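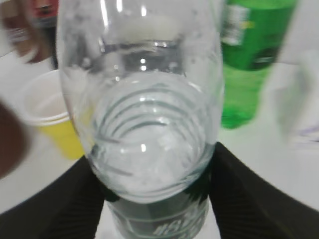
Meenakshi Shakya

Decanting is the transfer of a liquid from one vessel to another by tilting. In household use the source is often a clear plastic bottle with a threaded neck, and the receiver a cup or mug. 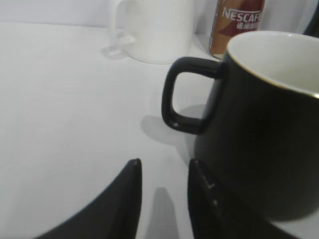
Black mug with squared handle and white interior.

A narrow neck keeps the stream thin – a steep tilt can make it surge as air enters. A pale interior makes the water level easier to judge. 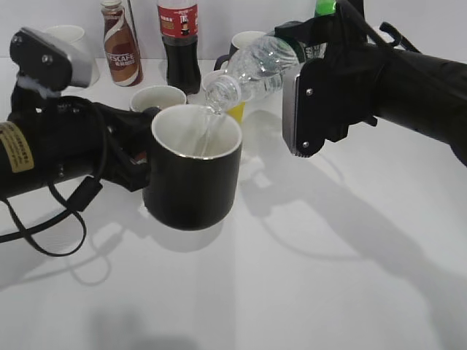

Rate of flow

Flow depends on tilt, neck width and the amount of liquid left.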